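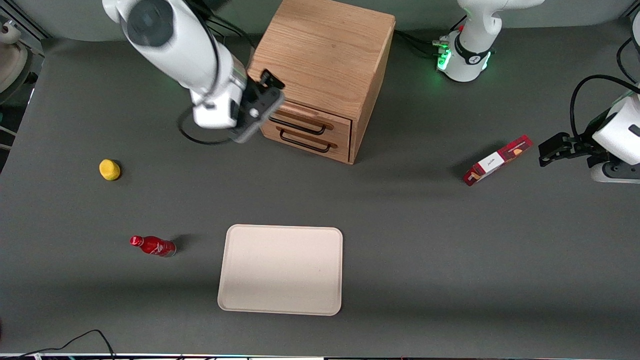

Marovard, July 9, 2022

Notes from the open day at Osance, typed up on the train so excuse the state of them. Went for the session on working rules for shared arm benches, because we're writing our own and have got as far as a title.

Place is on the trading estate behind the station, second unit along, sign easy to miss. Doors at ten. Coffee, name sticker, a sheet of house rules to sign before anyone let us through. Good start, that. Signed sheet goes in a box by the door and the same sheet is pinned up inside, same wording. At ours the sheet you sign and the sheet on the wall are two different vintages.

Group of 19, too many for the room. They split us after the first talk and it got better.

First talk, the standards. Quick run through ISO 10218 and the technical spec for collaborative working, ISO/TS 15066. Speaker's main point: the standard is about the application, so a small light arm doesn't get a free pass. You assess the arm plus the gripper plus what it's holding plus the table plus whoever is leaning over it. A blunt object in the fingers is one assessment. Swap it for something with a point and you do it again. Several of us looked at our shoes.

Then the two-arm bench, which I'd come for. Grey top, a small wooden cabinet with two drawers towards the back, a pale tray nearer the front, and the loose items between: yellow ball, red bottle lying on its side, red and white box. The two arms are white with black grippers, one working at the cabinet side and one over by the box. They call it the drawer bench.

Their written rules for it run to one side of A4. Copied down what I could:

Bench is cleared to the item list before power goes on. Anything not on the list comes off, pens and mugs included.

Nobody reaches in while either arm is enabled. Either, in capitals on their copy. People watch the arm that's moving and forget the other one.

Stop button within reach of the person who is running it, and tested at the start of each shift. Tested meaning pressed. They log it with initials.

One person is in charge of the bench at a time. Handover is spoken out loud and written down.

Item layout is set by hand, arms disabled, and the person says "clear" before enabling.

Drawers start shut. If a drawer is found open the run is scrapped and the layout done again from the top.

I asked about the drawers one as it seemed fussy. Answer was that an open drawer changes what the arm can hit, and the assessment was written for drawers shut at the start. Fair enough. It's the sort of thing we'd let slide and then argue over.

Status lights. Green light on the base of one of the arms, easy to see from where we stood. Their rule is that a light is information and never permission. You don't put your hand in because of a colour. You put it in because you've disabled the thing yourself and checked. Wrote that down twice.

Cables. Someone in our half asked about them, there's a bundle running to the arm base behind the cabinet and another loop lying on the table under the wrist of the arm by the drawers. Got a straight reply: loops at the wrist need enough slack for the full reach, and too much slack is a snag. They walk each arm through its reach at slow speed after any change to the cabling, with one person doing nothing except watch the cable. Result gets a line in the log. They'd like less of it lying on the surface and it's on their list for October, along with new clips.

Also grippers. Finger gap is treated as a pinch point in the assessment, full stop, whatever the force setting says. They cap force in the software and write the number on the bench card. Changing it takes a second signature. We have nothing like this. I suspect our number is whatever the last person left it at.

Lunch. Sandwiches, fine. Queue for the one kettle. Spent most of it talking with two people from Nikolovski who do packing cells and have proper fences, light curtains, the lot. They were a bit sniffy about open benches but had come anyway. Their advice was to write the near miss form before you write the rules, as you'll learn what the rules should be from the forms. Not sure I agree but ours will have a form now.

Afternoon, second half, paperwork. Sounds dull, was the best bit.

Osance keep 4 documents per bench and no more: the risk assessment, the bench card, the log, the item list. Everything else lives in a shared folder and nobody is expected to have read it. The item list suprised me. Every object that goes on the table is named there, with weight and whether it can roll, spill or break. Ball: rolls. Box: no. Bottle: they had a long note, what it can hold, how it may be laid down, when it gets thrown out. If you want a new object you fill in a line and somebody else reads it before it goes near the arms. Takes five minutes, they said. The form they showed had a lot of crossings out so maybe ten.

Bench card is laminated, fixed to the side of the table. Speed limit, force limit, who to ring, where the isolator is. Review date. The one I looked at was in date. The one on the next bench along was not, by some weeks, and to be fair to them they pointed it out before we did and took it down.

Bit of an argument about reviews. Osance review every six months or after any change, and a person from Pliltico asked what counts as a change. New fingers, yes. New software version, yes. Moving the cabinet a hand's width, silence, then a no, then a yes from the other speaker. They settled on: if it leaves the marked position, it's a change. I'd have liked ten more minutes on that. We move things all the time.

Also on training. New starters do 20 supervised runs before they get a bench on their own, and the supervisor has to be standing, within reach of the stop. Sitting at the desk behind doesn't count. Refresher if you've been away for more than three months. Visitors never run anything. We asked. No.

Moan: the sound. Second room has a fan unit over the door and from the back you got every other word. Slides were promised by email, will pass them round when they land. Parking was full by quarter past ten, go by train if you go at all.

Things I want us to do, no particular order:

Item list. This month. I'll draft, someone else checks.

Press the stop button every shift and initial it. Could start Monday.

Bench card on each bench with the force number on it and a second signature to change it.

Tape marks for anything that lives on the table. Ours has old tape from three layouts ago, get that off first.

Decide who is in charge when two people are at the same bench. At the moment it's whoever is talking loudest.

Rule on lights, Osance wording, if they don't mind us pinching it. Will ask.

Didn't get to the maintenance talk, clashed with my train. If anyone else went please send notes, partcularly anything on how often they check the brakes. They run another day in October, same place, booking opens end of the summer. Two of us should go, one per half.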